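# Plarari

**Plarari** is a social dance in pairs and small circles, practised mainly in the port town of Wurncombe and, since more recent years, in the neighbouring suburb of Prudlow. It is danced to hand drums and accordion, usually in the open air, and it is known for its low, sliding step and for the long coloured sashes of the dancers.

## Origin

The dance grew up among cannery workers, who came to Wurncombe from several countries and had no common language. The oldest written mention is in a parish newsletter, which complains of the noise in the harbour street after dark. The meaning of the name is disputed – one explanation connects it with the sound of shoes on wet boards.

## Form

A plarari has 2 parts. In the first, called the walk, the partners move side by side and do not touch. In the second, the turn, they hold the ends of one sash and change places at each drum roll. A full dance has 27 turns, but at parties it is often shortened.

## Dress

Dancers wear flat leather shoes, dark trousers or a wide skirt, and the sash. The colour of the sash formerly showed in which cannery a person worked. Today it is a matter of taste, and young dancers in Prudlow like to combine it with sports jackets.

## Festival

The yearly gathering takes place on 6th May at the Harawira Hall and on the square in front of it. The largest one had 3,652 visitors. The evening closes with a circle of 50 dancers, chosen by lot, and afterwards the floor is open to everybody until the drummers go home.

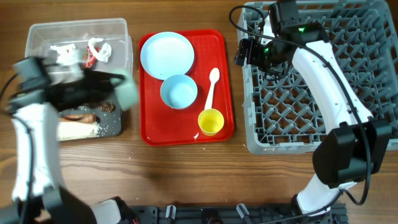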